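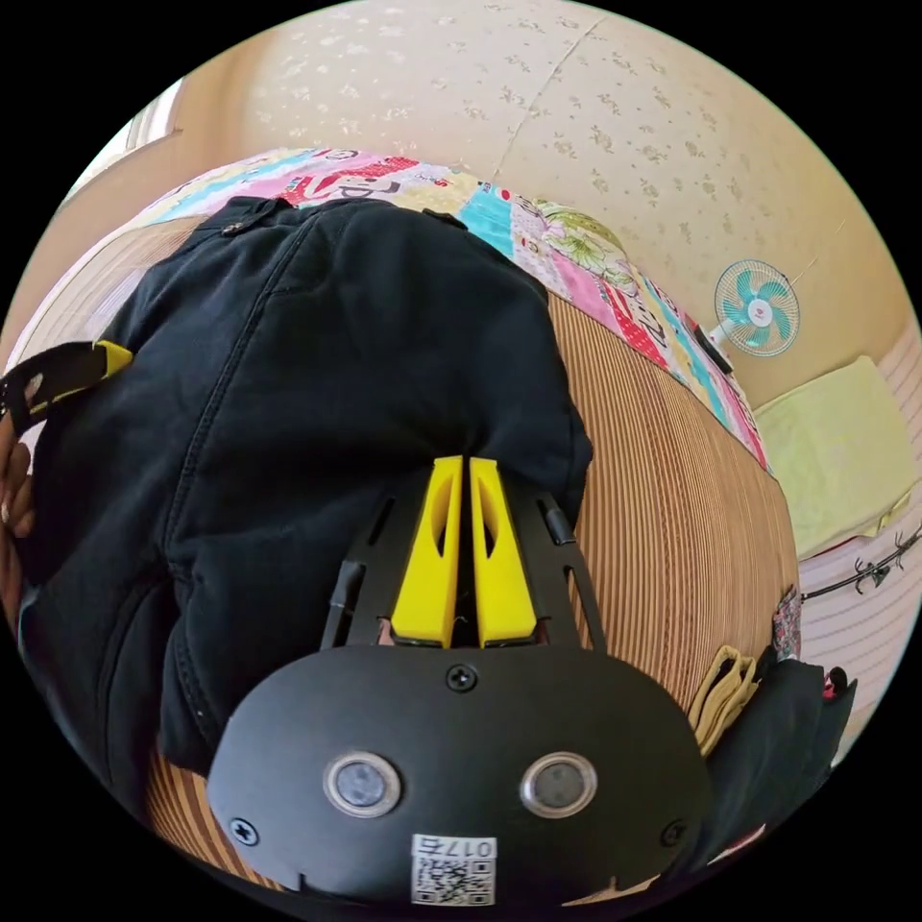
Drirside Students Take Laundry Folding to the Regional Robotics Meet

DRIRSIDE – The student robotics club at Drirside Community College will enter the household tasks class at the regional meet in June, and its members have spent much of the spring doing something their parents may find hard to believe, namely folding clothes again and again with a pair of hand-held grippers.

The project, called Melen, collects the folds people make so that a robot arm can learn from them. The club has logged 200 folds and hopes to reach 500 before the meet. 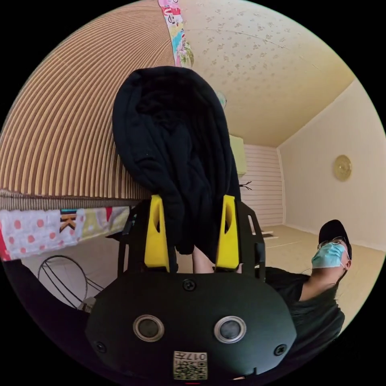
A club session with a black hooded garment held between the yellow fingers of a gripper.

"Pants are friendly enough, but a hood has a mind of its own," said club adviser Maureen Stockdale. "I am so very proud of how patient they have been with it."

Families and neighbors are warmly invited to an open practice on Monday at 6 p.m. – and please do bring a sweatshirt!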